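Wed 21 September

I've been trying to learn Finnish for 181 days now, which I only know because the app tells me every morning in a little orange bubble. If you'd asked me in January how far I'd be by autumn, I'd have said reading novels, easily. I am not reading novels. I can order a coffee, say my coat is wet and ask where the library is (I live four streets from the library, so this one hasn't come up).

The app was fine for the first month or so. Then I got stuck on the cases. There are so many endings! You're not just in the house, you're into it, out of it, on top of it, and every one of them changes the word itself. I wrote them all on a sheet of paper and stuck it inside the kitchen cupboard, so now I get a bit of grammar whenever I want a mug.

What really got me going again was the evening class in Fostley. It's above the shoe repair place, Tuesdays at half seven, and Seija Leinonen teaches it. She won't let us speak English after the first five minutes, so the tea break is very quiet. Last week I wanted to tell her I'd missed the bus and I'm fairly sure I told her I'd eaten it. She nodded and asked me what colour it was – kind of her, really, as colours are the one thing I know.

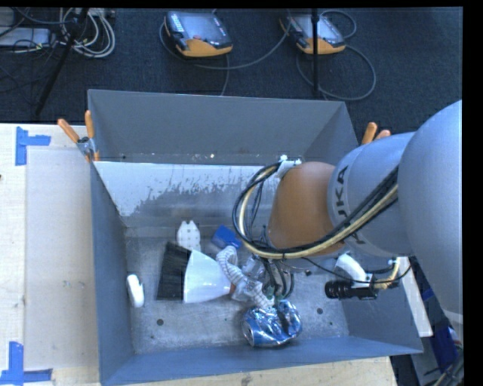

Anyway, I've changed how I do my homework. I used to save it all for Monday night and get in a right state. Now I do a page at breakfast and then leave it, even if I'm halfway through a sentence. I also listen to the radio news while I'm washing up. I understand hardly any of it, but I've started to hear where one word stops and the next begins, and a couple of weeks ago I caught "tomorrow" and "rain" and felt like a genius all afternoon.

Hjalti from class is miles ahead of me and has lent me a children's book about a hedgehog who loses his scarf. It's 32 pages long and I'm on page 5. The hedgehog still has his scarf, so I've got all that to come. I look up every word I don't know and pencil it in the margin, then rub it out again when I've got it (with permission, before anybody writes in).

Next term's sign-up sheet goes round on Tuesday and I've already decided to stay on. If anyone knows a good Finnish podcast for slow people, please leave it in the comments. Not too many jokes in it, please – I can't do jokes yet.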